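Home | Animals | Space | How Stuff Works at Home | Quizzes | Grown-ups

Why do some people sleep on a mat?

21/01/2019
By the Muvstead Kids desk

Think about your bed. What's on top? A sheet probably. A fluffy comforter if it's winter where you are. Now imagine it's so hot at bedtime that your pillow feels like toast. Ugh! Who wants fluffy?

In lots of warm places people have a very old answer. A mat. Thin strips of bamboo or reed, laid side by side, lots and lots of them. You spread it out on the bed and lie on that.

Why does it feel cooler?

Two reasons, both easy.

First one: air. A thick blanket is full of tiny pockets that trap warm air next to you. Great in February in the snow. Not so great on a sticky night. A mat has little gaps between the strips, and it's firm, so your body doesn't sink in and get wrapped up.

Second one: sweat. Yes, sweat! When sweat dries it takes heat away from your skin. It dries faster if air can get to it. Squashed into a soft matress, it can't.

A fan helps too. Same trick, moving air.
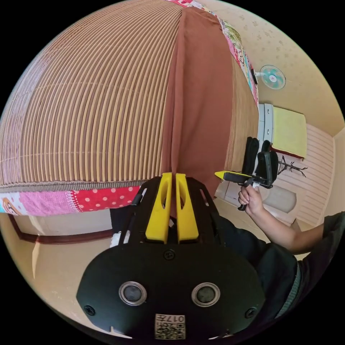 A mat of narrow tan and brown strips on a bed, with patchwork fabric along the sides.

What about the quilt?

Patchwork! Best part of any bedroom. Patchwork means sewing lots of smaller pieces of cloth together to make one big one. Pink next to polka dots next to cartoons next to flowers, whatever you like. Long ago it was a way to use up scraps, when cloth cost a lot and you didn't throw any away. A shirt with a hole in the elbow still has a perfectly good back. Snip, sew, done.

These days some patchwork is only printed to look like that. How to tell: run your finger over the edge of a square. Bump = real seam. No bump = printed.

Putting a mat away

You can't fold it like a blanket. Bend the strips the wrong way and snap. So you roll it. The strips need to go ACROSS the roll, like the rungs of a ladder, then it curls up easy.

1. Take off pillows, toys, the cat.
2. Shake off crumbs. Outside if you can.
3. Start at one end and roll slowly. Keep the edges lined up or you get a big pointy cone.
4. Tie it with something soft.

Big mats are heavy and floppy, so ask a grown up to take the other end.
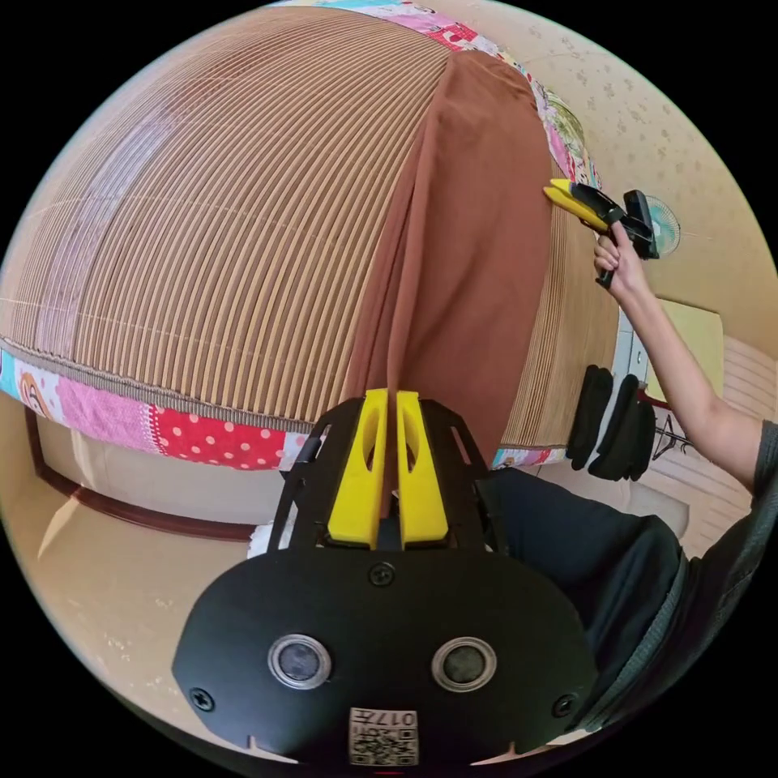

Don't put it away damp, either. Plants strips can go moldy, and moldy mats smell like old gym socks. If it got wet, wipe it with a dry cloth and leave it somewhere airy til it's all the way dry. Then roll.

Try it yourself

You don't need a real mat for this one. Get 47 drinking straws (paper ones are fine) and some yarn. Lay them in a row and weave the yarn over, under, over, under, near each end. Knot it. Now try folding your mat both ways. One way rolls up beautifully, the other way fights you. Which one? Draw it!

Words to know

Reed: a tall grassy plant that grows in wet places.
Seam: the line where two bits of cloth are sewn together.
Evaporate: when a liquid turns into a gas and floats off. What your sweat does.

Next time: why pillows have two sides but only one of them is ever cold.

Last updated: February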